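3.2 Link loss and the return decision

The Brernar airframe flies a fixed reconnaissance pattern and holds two copies of its route, one in the autopilot and one in the mission computer. When the command link drops, the autopilot keeps its present leg until a timer expires. The mission computer then chooses between loitering and returning. In the fielded version the timer is set to 60 seconds and can't be changed in flight, so a unit operating behind a ridge line may lose an aircraft to a return order it didn't want.

We replaced the fixed timer with a rule that weighs battery state against the length of the leg still to be flown. The rule was tested in simulation over the Rultberg terrain model, which has steep valleys and long stretches without line of sight to the ground station. 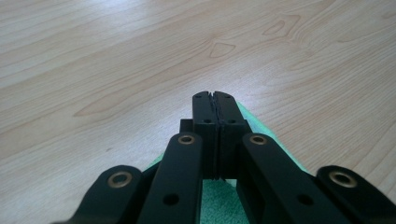
Each simulated sortie began with a full battery and a randomly placed jammer. Jammer power was held constant within a sortie. Wind was drawn from the November records for the Rultberg range, the month with the strongest gusts at patrol height. We ran 50 sorties under each rule, with the same jammer positions in both sets.

Figure 2. Black hand-held gripper with brass-colored rings at the pivots of its linkage arms, with mint-green cloth and a light wooden tabletop.

The operator is asked to confirm only after the link is restored. Earlier work with the Lim controller placed this step before the return leg, which left the aircraft circling whenever the answer did not get through.
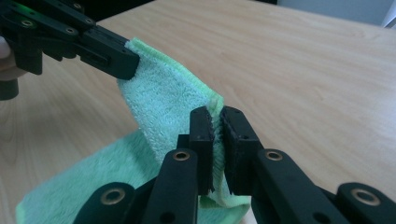 The weighted rule brought back almost all aircraft that the fixed timer brought back, and it completed more of the assigned legs. Both losses under the new rule occurred in the narrow valley north of the Grarkness relay, where the terrain model is coarse and the planned climb-out passed too close to the slope. Raising the minimum clearance removed these losses in a repeat run but lengthened the return path. We keep the higher clearance in all results reported in Section 4.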